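18/04/2024

Second day with the Marar trial licence. Cường Mạch has the other seat and is doing the import side, so these notes are only about the simulated tabletop set and whether it is worth paying for after the trial runs out.

Install was fine this time. Yesterday's failure was our own proxy, not the Sarkoseo installer. The licence server picked up both seats and the example project opened without complaint. Brindon arm model loads with the correct joint limits, checked against our own sheet. The Ultetti gripper is in the library too, but the finger pads have a friction value that looks like a default. Left it alone for now and wrote it on the board.

Generated one batch of 2,000 rendered views with the overhead camera, wood table preset, lighting set to vary. 1,663 passed their automatic check. The rest were thrown out by the tool with a single code and no explanation — need to ask support what the code means before we trust the pass figure.

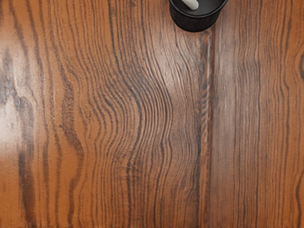
Table material is the thing I would most like to change. The grain is strong and the varnish is shiny, and our own benches are dull grey laminate. There is a roughness slider in the material panel which ought to bring the glare down, but it only applies to the whole preset and can't be varied per view. Cường thinks it can be set from the script side. He will try it tomorrow.

Object placement next. The sampler lets things sit right at the border of the view, so you get part of a cup and no more. Some of that is useful for us as the real camera sees the same, but I want to set the share myself. The margin setting in the panel takes a number and ignores it. Typed in three different values and got the same layout each time with the same seed.

Labels: exported 1,003 with masks before the disk quota stopped it. Masks open in our viewer. Class names come out in capitals, easy to fix on our side. Have not checked thin objects yet, handles and straws and so on — that was the weak point in the last package we tried.

Speed is good enough on the old workstation with 16 workers. More than that and it starts swapping.

To ask Sarkoseo: the rejection code, the margin setting, whether the price per seat changes if we only want the renderer and not the arm models. The quote they sent runs to the end of August and lists both together.

To do: clear the quota, rerun export, look at the straws.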